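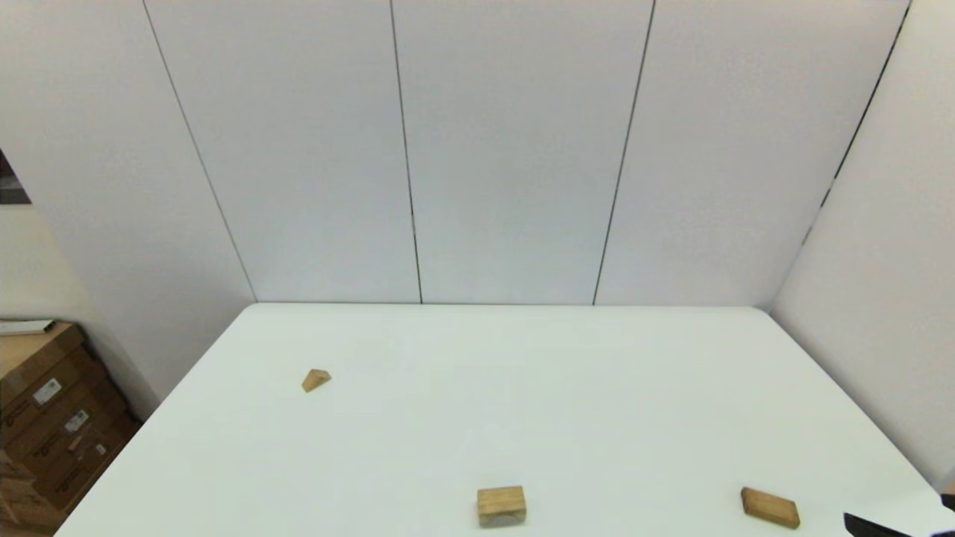
Last modified: 2025-08-11

Finish for small unpainted wood blocks: oil or water-based clear coat?

Posted by Calvo
I have 86 small blocks cut from offcuts, mostly cuboids plus a few wedges. All are bare wood, sanded to 220 grit. They will be handled daily and wiped with a damp cloth. I tried Wodance clear coat on two of them in April. The grain raised and the end faces stayed rough after one coat. Would an oil hold up better, or is my prep wrong?

Posted by Jestden
Prep. Any water-based product raises grain on bare wood. Wipe the blocks with a damp rag, let them dry overnight, then sand lightly with 320 before the first coat. End grain absorbs more than the faces, so give it a thinned coat first and sand again. Two full coats after that. Break the sharp edges before you start — film finishes are thin on a crisp corner and wear through there.
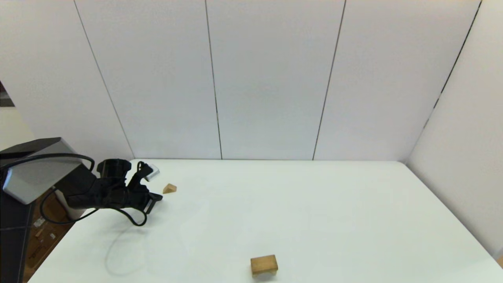
White panels, white tabletop

Check for leftover scratches under a low side light. Overhead light in a white room hides them until the finish is on.

Posted by Clovlow
I use oil on everything and never had a problem.

Posted by Wodance_user403
Oil works but needs renewing, more often with damp wiping. Pure tung oil also cures slowly, so allow a few weeks before use. Lay oily rags flat outdoors to dry, as they can self-heat in a pile.

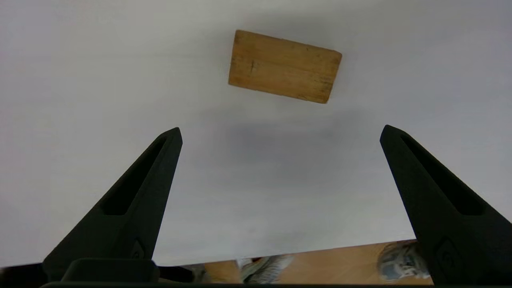 Grain lines and a dark mark near one end

Neither finish will close a crack. Fill it first or reject the block. A clear coat over an open crack lets water in, and the film lifts along the line.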